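À propos de nous
Publié le 17 janvier 2019 par Sumeya Gebremichael
Rubrique : Le jardin-école > Qui sommes-nous

Amance est une petite école de jardinage. Nous enseignons la culture des légumes à des personnes qui ont un balcon, une cour ou un terrain, et qui veulent manger ce qu'elles ont semé. J'écris cette page moi-même. Le français est ma troisième langue, je demande donc un peu de patience pour les tournures qui ne sont pas très naturelles. Emiko Minami a relu le texte, mais elle non plus n'est pas née dans cette langue.

L'école a commencé avec une parcelle de 200 mètres carrés, que nous avons louée à un ancien maraîcher. La terre était lourde et très argileuse. La première année, nous y avons planté des tomates, des haricots et beaucoup trop de courgettes. Les tomates ont eu le mildiou avant la fin de l'été. Tekle Alemayehu, avec qui j'ai fondé l'école, voulait arrêter à ce moment. Moi, je voulais d'abord comprendre pourquoi les haricots, à trois pas de là, se portaient si bien. Nous avons continué, et les tomates ont maintenant un toit au-dessus d'elles et plus d'espace entre les pieds.

Nous cultivons aujourd'hui 700 mètres carrés, divisés en planches permanentes. On ne marche jamais sur les planches, même en hiver. C'est la seule règle que nous répétons à chaque visiteur, et les enfants la respectent mieux que les adultes. 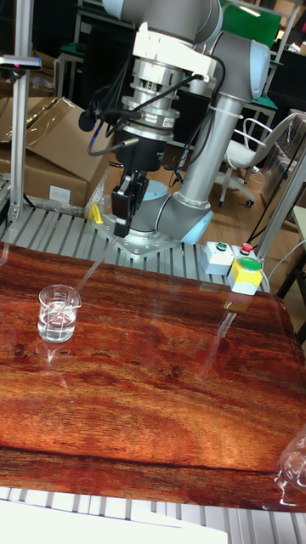
Nos cours suivent l'ordre de la saison. En février, nous semons au chaud les poivrons, les aubergines et les premiers poireaux. Ensuite viennent les tomates, puis les courges, que nous ne semons pas trop tôt parce qu'elles n'aiment pas attendre dans un pot. Chaque participant reçoit une petite partie de planche et il en est responsable jusqu'à la récolte. S'il oublie d'arroser, nous ne le faisons pas à sa place, sauf en cas de grande chaleur. Cela semble peut-être sévère, mais une laitue montée en graines enseigne beaucoup de choses.

Un groupe compte au maximum 35 personnes pour les leçons communes. Pour le travail dans les planches, nous le partageons en équipes plus petites, car on ne peut pas montrer le repiquage d'un poireau à quelqu'un qui se trouve au fond du jardin.

L'équipe

Tekle Alemayehu s'occupe du sol et du compost. Il a grandi dans une famille d'agriculteurs et il a étudié l'agronomie plus tard, à l'âge où ses amis avaient déjà un métier. Il enseigne aussi la rotation des cultures. Son tableau des rotations est affiché dans l'abri à outils et il est corrigé au crayon presque chaque mois.

Emiko Minami est chargée des semis et de la bibliothèque de graines. C'est elle qui a introduit chez nous le daikon, le shiso et plusieurs feuilles de moutarde qui supportent le froid. Elle donne le cours d'automne, que beaucoup de gens négligent à tort : on peut récolter jusqu'aux fortes gelées si l'on a semé au bon moment.

Raffaele Colombo taille les fruitiers et entretient les deux treilles. Il est venu la première fois comme élève. Ses leçons de taille sont courtes et elles se passent dehors par tous les temps, il faut donc s'habiller en conséquence.

Ibsa Weldu répond au téléphone, prépare les inscriptions et tient le cahier du jardin. Dans ce cahier on trouve la date des semis, celle de la première fleur, les attaques de limaces et les pluies importantes. Nous l'ouvrons souvent en hiver, quand nous préparons les commandes.

Quant à moi, je donne le cours des débutants et celui sur les ravageurs. Je travaille surtout avec des filets, des pièges simples et l'observation. J'ai essayé le purin d'ortie contre les pucerons pendant plusieurs saisons et je ne suis toujours pas convaincue. Tekle n'est pas d'accord avec moi sur ce point, vous pouvez lui demander son avis.

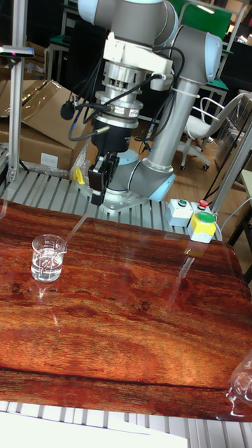

Les graines

Notre bibliothèque contient 254 variétés, dont une grande partie vient des jardins de nos élèves. Le principe est facile : vous empruntez un sachet au printemps et vous en rendez un à l'automne, avec des graines bien sèches et une étiquette lisible. Pour les courges, nous demandons une pollinisation à la main, faute de quoi les variétés se croisent et l'on obtient l'année suivante des fruits sans goût. Emiko montre la méthode en été, tôt le matin, avant l'ouverture des fleurs.

La variété que l'on nous demande le plus est un petit piment que nous appelons Gashaw. Il mûrit tard et il a besoin du mur le plus chaud. Nous avons aussi un haricot à rames, le Plirkum, qui nous est arrivé sous ce nom dans une enveloppe sans adresse. Si quelqu'un connaît son origine, nous serions très heureux de l'apprendre.

Où nous trouver

Le jardin est situé au bout du chemin Trendavik, après le lavoir. Il n'y a pas de parking devant la grille et le voisin a besoin du passage pour son tracteur. Nous vous prions de laisser la voiture près du lavoir et de finir à pied.

On peut visiter sans rendez-vous pendant les heures de cours. En hiver, il vaut mieux appeler avant, parce que nous sommes parfois tous dans la serre et nous n'entendons pas la cloche. Les inscriptions pour les cours de printemps sont ouvertes. Ceux qui ont déjà suivi une année chez nous peuvent garder la même planche, à condition de le dire à Ibsa avant la fin de février.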